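Descaling and cleaning kettles, coffee machines and taps

Limescale is mostly calcium carbonate left behind when hard water is heated or evaporates. It dissolves in weak acid. Nearly all the commercial descalers sold in supermarkets are citric, lactic or sulphamic acid with a dye or fragrance added, and for most household jobs plain food-grade citric acid does the same work at a lower price.

Choosing an acid

Citric acid comes as a white crystalline powder. It has little odour, rinses off easily and stores for years if kept dry. Its one drawback is that in very hot, concentrated solution it can form calcium citrate, a chalky deposit that is harder to remove than the scale you started with. Keep the solution warm instead of boiling and the problem does not arise.

White vinegar is about five per cent acetic acid. It is adequate for light scale on taps and shower heads. It is slower than citric acid, the smell lingers in plastic, and some machine manufacturers advise against it on account of the rubber seals. Check the manual.

Sulphamic acid is stronger and suits heavy deposits in toilets and urns. Wear gloves and eye protection. Do not use it on galvanised metal.

None of these should ever be mixed with bleach. Acid and bleach together release chlorine gas. If a surface has been treated with bleach, rinse it thoroughly and leave the acid for another day.

Kettles

For a stainless steel kettle, dissolve two level tablespoons of citric acid in 1000 mL of warm water, pour it in and leave it for half an hour. Light scale will fizz and lift almost at once. Thick scale may need a second batch, as the first stops working once the acid is spent. A solution that has stopped fizzing with scale still present should be tipped out and replaced.

Empty, rinse twice, fill with fresh water, boil and discard. The spout filter should be taken out and soaked separately in a cup of the same solution, then brushed with an old toothbrush.

Enamelled kettles need more care. Where the enamel is chipped, the acid will attack the exposed steel. Limit contact to ten minutes and dry the inside with a cloth afterwards.

Coffee machines

Pump machines hold scale in places you cannot see, chiefly the thermoblock and the steam wand. Remove any water filter cartridge before starting. Fill the tank with 850 mL of solution at half the kettle strength. Run a third of it through the group head, a little through the wand, then switch off and wait fifteen minutes. Repeat until the tank is empty.

Flush with at least two full tanks of clean water — 2000 mL is a sensible minimum for a small machine. Taste a little of the last flush. Any sourness means another tank is needed.
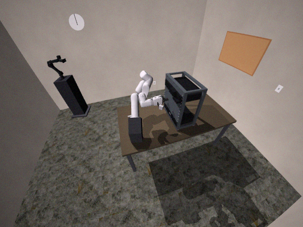

Drip machines are simpler. Run one cycle with solution, leave the hot plate off, and follow with two cycles of plain water. Wipe the underside of the shower head, where coffee oils collect and hold fine scale in place. Oils are not removed by acid. Use a little dishwashing liquid for those, on a separate day or after a full rinse.

Taps and shower heads

Unscrew the aerator from the end of the tap. Most will turn by hand with a rubber glove for grip; if not, wrap the collar in masking tape before using a spanner so the chrome is not marked. Note the order of the parts as they come out. Soak the mesh and housing for an hour, brush, rinse and reassemble.

If a shower head cannot be removed, fill a freezer bag with warm vinegar, slip it over the head and hold it on with a rubber band. An hour is usually enough. Overnight soaking is often recommended, but prolonged contact dulls some finishes, particularly brass, matt black and anything described as brushed gold. Test these on the back of the fitting first, or use plain water and a microfibre cloth.

Surfaces to keep acid away from

Marble, limestone, travertine and terrazzo are all etched by acid, vinegar included. The mark is permanent short of repolishing. Cement grout is also affected, more slowly. Wet the grout with clean water before working on adjacent tiles so that it takes up less of the acid.

Aluminium pitted by acid will turn dark grey. Do not descale moka pots made of aluminium with anything stronger than diluted lemon juice, and keep it brief.

Frequency and storage

In hard water areas, descale the kettle monthly and the coffee machine every 100 cups or so. In soft water areas, twice a year will do. A rise in the noise a kettle makes as it heats is a fair sign that scale has built up on the element.

Keep citric acid in a screw-top jar, clearly labelled, away from sugar and salt. Made-up solution grows mould within a few weeks, so mix only what the job calls for and tip the remainder down the sink with the tap running.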